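Relarach Recipe Cards

Version 4, released 16 May 2025

What is in this dataset

Relarach is a set of 236 handwritten recipe cards, transcribed as plain text and sorted into a simple table. The cards came out of three kitchen drawers and a biscuit tin in the Stesine area and were typed up over two winters. Each row in the table is one card. Cards with writing on both sides are still one row, with the back following the front in the same field.

The set is meant for people who work with old household measures, spelling, or home cooking. It is small. If you need thousands of recipes for training something, look elsewhere.

Files

cards.csv - the main table, one row per card
measures.csv - every unit of measure found on the cards, with a suggested metric value
spelling.csv - words left as written, with the modern spelling next to them
notes.txt - remarks made while typing, mostly about stains and bad handwriting

Columns in cards.csv

card_id: a number with leading zeros. The numbers follow the order in which the cards were typed, so they say nothing about age.
title: as written on the card. Empty if the card has no title.
body: the full text, with line breaks kept.
kind: one of bread, cake, soup, main, preserve, drink, other.
hand: a letter from A to G for the handwriting. Cards we could not match to a hand are marked X.
source: drawer1, drawer2, drawer3 or tin.
legible: yes, partly, or no.

How the cards were typed

Every card was read twice, by two different people, and the two versions were compared. Where they disagreed, a third reading settled it. If the third reader could not decide either, the word is replaced by [?] in the body field. Crossed-out words are kept between double slashes. Underlining is dropped.

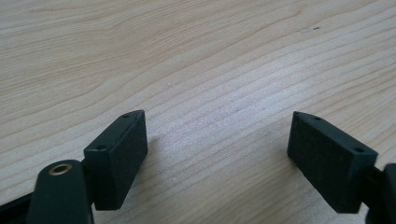 Fractions gave the most trouble. The writer we call hand C makes a 1/2 and a 1/4 that look nearly the same, and in several cake recipes the difference matters. We went by what the rest of the recipe needed, and each of those guesses is listed in notes.txt by card_id. Please check there before you bake from hand C.

Oven heats are given as written. Most cards say "slow," "moderate" or "hot" and leave it at that. We did not add temperatures to cards.csv. A card that says 200 says 200, with no unit, and we left it that way.

Measures

The measures table has 60 rows. Cups, spoons and pounds are easy. The harder ones are things like "a Timmermans tin," which turns up on nine preserve cards. We think it was a storage tin sold by a local grocer, but we have not found one to measure, so its metric value is blank. If you own one, a measured volume would be very welcome.

Known problems

- Card 0118 is a copy of card 0047 with one line missing. Both are kept.
- The kind column is uneven. Dumplings are under soup or main depending on who typed the card.
- Four cards in drawer2 are clippings pasted onto card stock. They are printed, so their hand is X.
- Some accents were lost in version 3. They are back in this release, but a few may still be missing in the title column.

Changes since version 3

Added the spelling table. Fixed the accents mentioned above. Moved 0201 from cake to bread. Removed two shopping lists that had been typed as recipes.

Use and license

The text may be used and changed freely, for any purpose, with credit to the Relarach Recipe Cards. Scans are not part of the release. The families who lent the cards asked for them back, and personal names have been replaced with [name] throughout - including in titles, so expect to see "[name]'s plum cake" more than once.

Corrections

Send corrections through the Cevosach issue page, one card per report, with the card_id in the subject line. The next release is planned for June and will take in whatever has arrived by then.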